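Town of Serley tightens rules for outdoor film shoots after noisy January

SERLEY — Anyone who wants to film on a public street here will need a permit 17 days ahead, up from 12, under rules the town council passed late in the evening after nearly three hours of talk.

The vote was 4 to 1. Council member Armindo Neves voted no.

The new rules cover streets, the river path and both town parks. They also move the end of nighttime shooting from midnight to 10 p.m. on any block where people live. Fee for a one-day permit goes to $60. Student crews pay nothing, same as before.

Complaints piled up in January, when two productions were working downtown at once. One was a TV pilot, the other a commercial for Fimden, the furniture chain. Trucks took up most of Guzmán Street. Generators ran past 11 p.m. The bakery lost its morning delivery because the driver couldn't find a way in and gave up.

"I like having them here, I really do," said Yesenia Cabrera, who owns the bakery. "But I got a flyer under my door at supper time telling me the street was closed at five in the morning. What am I supposed to do with that?"

Cabrera asked for written notice at least two full days before any street closing. She got it. Crews will also have to leave one lane open for deliveries until 9 a.m., unless the police chief signs off on a full closing.

Neves said the town was going too far, too fast. Film crews fill the Genitz Inn in the slow months, he said, and small ones plan late.

"A two-person crew doing a documentary isn't blocking anyone's truck," he said. "We're writing a rule for the big guys and the little guys are going to trip over it."

He asked for a lighter permit for crews of five or fewer. That failed, but the council agreed to take it up again in the spring after the town clerk's office looks at how other towns in the county handle it.

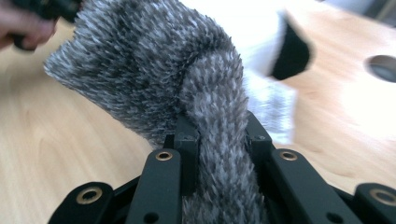
Sound was the other sore point. Residents on the east end of Guzmán Street said they were asked more than once to turn off a snow blower, a radio, and in one case a kitchen fan with the window open, while crews were recording. The old rules said nothing on wether a crew could ask that. The new ones say a crew may ask but residents don't have to go along, and permit holders have to tell their staff so.

Dong-geon Ha lives over the hardware store and spoke for the full time allowed.

"They were polite. Every one of them," Ha said. "But I'm clearing my steps, there's ice, and somebody half my age is waving at me to stop. I stopped four times. Then I didn't stop."

That got a laugh. Ha went on to say he works from home, on the phone most of the day, and lost two afternoons to the noise of the generators. He wanted them banned outright. Council went with a distance rule: no generator within 50 feet of an occupied building, and none running after 10 p.m. Crews can plug into town power at the square instead, for a charge that hasn't been set yet.

Euan Cowie, a location manager who worked on the pilot, told the council most of it was stuff a decent crew ought to be doing anyway. His worry was the lead time. Weather moves, actors move, and a shoot set for one week slides into the next. Under the new language a change of date counts as a new application.

"If it snows on us, we start over?" Cowie asked.

Town attorney Cristian Tello said yes, as written. After some back and forth the council added a line letting crews move a date once, by up to a week, without paying or filing again. Notice to neighbors has to go out again, though, and the two-day rule still applies.

Cowie said afterward that he could live with it. He wouldn't say if the pilot is coming back to Serley for more work — that's up to the network, he said, and he hadn't heard.

Fines for breaking the rules start at $250. A second violation in the same year means no permits for the rest of it. The town has never fined a production, Tello said, partly because the old rules didn't say who was suposed to write the ticket. Now it's the parking officer in the daytime and police after 6 p.m.

Fimden did not return a call. A man who answered the phone at the agency that booked its commercial said the company had paid for cleanup on Guzmán Street and had sent gift cards to the shops. Cabrera said hers came. It was for a furniture store an hour away.

The rules don't touch weddings, news crews or people shooting on their own property, unless equipment is parked on the sidewalk. Several people asked about drones. Those fall under a seperate town rule that was not on the agenda, and the council president cut the questions short.

Permits already approved stay under the old rules. There are two of those, according to the clerk's office, both for short student films at the park.

New rules take effect the first of next month. Forms will be at the clerk's window and on the town website, once the site is updated. Paper copies only until then.

Also at the meeting: the council put off a decision on replacing the boiler at the library, approved a liquor license transfer for the Genitz Inn, and heard a report on potholes. More on the potholes tomorrow.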